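**Working alongside the tidying station – practical tips for pantry and front office staff**

Issued by Workplace Services, Lastberg building. Revised 2022-08-24.

The tidying station now takes a share of the clearing that pantry and front office staff used to do by hand. The tips below were collected from both shifts by Souad Bouzid and apply to everyone who loads, empties or works near the station.
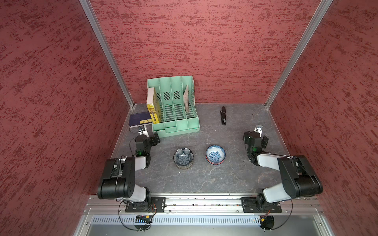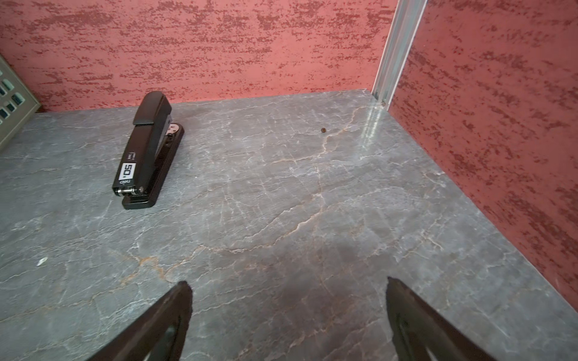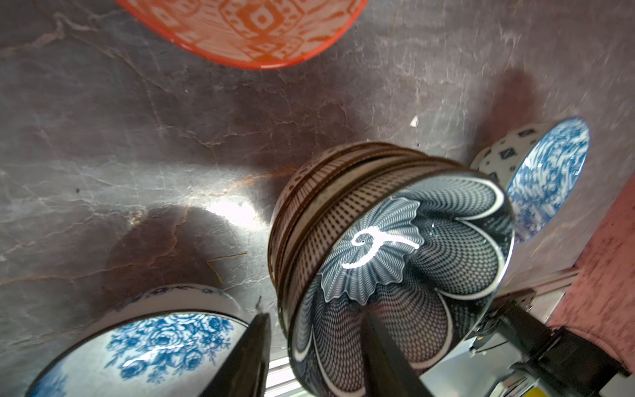

## Before a run

- Scrape and rinse all dishes at the sink. The station sorts and moves items; it does not wash them.
- Leave a finger's width between bowls. Items pushed tightly together are hard for a gripper to separate.
- Stack only bowls of the same shape. Mixed stacks lean, and the top bowl tends to slide when the stack is lifted.
- Close staplers fully and remove loose staples. Pens and paper clips go in the drawer, not on the tabletop.
- Books and booklets may be left flat or placed in an organizer. Loose sheets should be clipped or kept at the desk.
- Keep wet dishes and paper in separate loads wherever possible. When a mixed load cannot be avoided, dry the dishes with a towel first.

## During a run

Keep hands, sleeves and lanyards outside the enclosure while either arm is moving. If a bowl tips, press the stop button, wait until both arms are still, and only then reach in. Please do not try to catch a falling dish. Crockery can be replaced from the Callberg order.

One member of staff remains within sight of the station during each run. That person may do other light work – folding napkins, labeling, sorting mail – but should not leave the room.

## Care of the tabletop

Wipe the surface with a damp cloth and mild soap, then dry it. Scouring powder and vinegar are not to be used on stone or stone-look finishes. Crumbs and specks should be picked up between loads. Do not spray any cleaner toward the front rail or the cables; spray the cloth instead.

## Changes to duties

No position has been removed. Evening clearing has been shortened by 35 minutes, and the time has been moved to stock checks and the morning setup. Staff who prefer to keep clearing by hand may do so on the Fuscombe side, where the old arrangement stays in place until November.

Several colleagues have said that watching the station is more tiring than the clearing itself. Turns are therefore limited to 30 minutes, after which another person takes over. The change of turn is written in the log.

Chipped dishes are set aside on the gray cart and noted in the same log. Questions about turns go to Reda Farouk, extension 69.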